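This folder goes with the open day demo we ran in December, the one with the toy vegetables. I wrote these notes partly for people who stopped by and wanted to know more, and partly for me, because I will forget all of it by the next one. The demo goes by **Kadument** in our files. That name started as a placeholder and then it was on the sign, so here we are!

The task is simple to say out loud. There's a dish, there's a cloth bag, there are toy vegetables, and the arm moves a vegetable from one to the other when the operator picks it from the menu. Visitors loved choosing (the eggplant was by far the favorite, and I can't blame them, it's a very shiny eggplant). 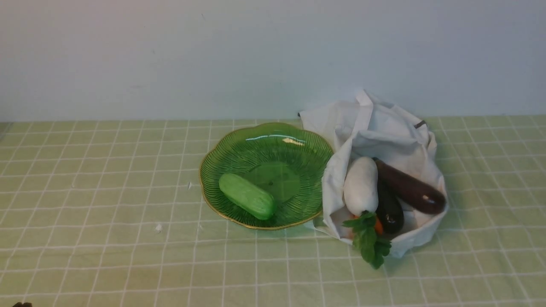 **Trakley Robotics Club · Demo and Outreach Team**

We ran two sessions, one in the morning and one starting at 4 p.m., and saved 22 recordings between them. Each recording is one attempt, start to finish, good or bad. I kept the bad ones on purpose. If you only want the clean ones, filter on the `result` field, but please look at a few of the misses too, they're the fun part.

## What's in a recording

- `head/` has the view from the head camera
- `wrist/` has the view from the wrist camera
- `joints.csv` has the arm positions, with the gripper opening in the last column
- `notes.txt` is whatever the operator typed, which ranges from a full paragraph to "oops"

The wrist camera was what people crowded around on the big monitor. Seeing the fingers from that close makes it click for kids right away, and a lot of grown-ups went quiet too. From there you get the two black fingertips, a lot of green cloth, and only a corner of the dish, so you can see why we like having the head view as well.
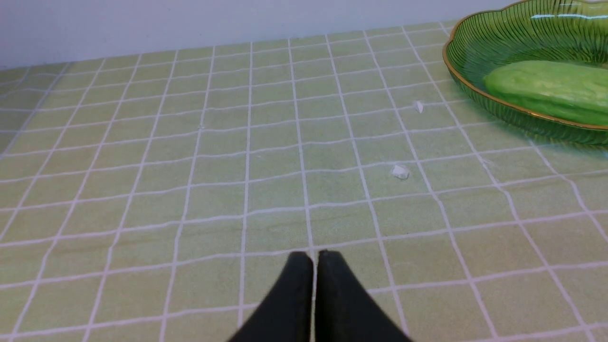 **Can the arm find a vegetable using only the wrist view?**

Sometimes, if it starts close enough. For the open day we used both cameras, and I'd do the same again.

## Things to know before you use this

The glass dish is pretty, with the ribs and the gold rim, and it's kind of a pain. See-through green glass on a green cloth with a green vegetable in it is a lot of green. Our detector (the Britero one, older build) had a much easier time with the carrot than with anything in the dish. I thought about swapping in a plain bowl and then left it, mostly because visitors kept asking what was hard about the job and I could just point.

Also, there are little white bits on the cloth, so don't be surprised when they turn up in the wrist views. If you're training anything that looks for small objects, mask them or label them. I haven't done either yet.

The grid on the cloth is only a print. Please don't measure with it! It wrinkles, and the squares bend along with it.

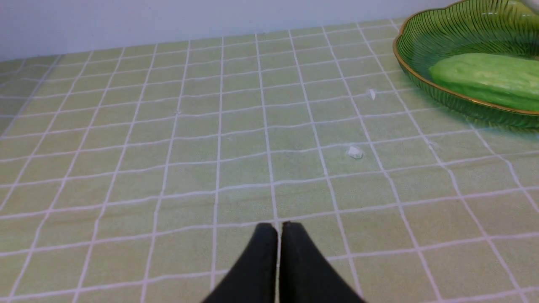 ## Running the demo yourself

1. Copy `config/leite.yaml` to your own machine. Leite is our name for the tabletop setup, and the arm won't load the right limits without it.
2. Run the homing script and keep your hands off the table until it finishes.
3. Put out the dish and the bag, then do 3 practice picks before you let anyone choose.
4. Start the recorder with `./record.sh`, and check that both camera folders are filling up. Ask me how I know.

Still on my list: a proper index file, and renaming the afternoon folders so they sort after the morning ones.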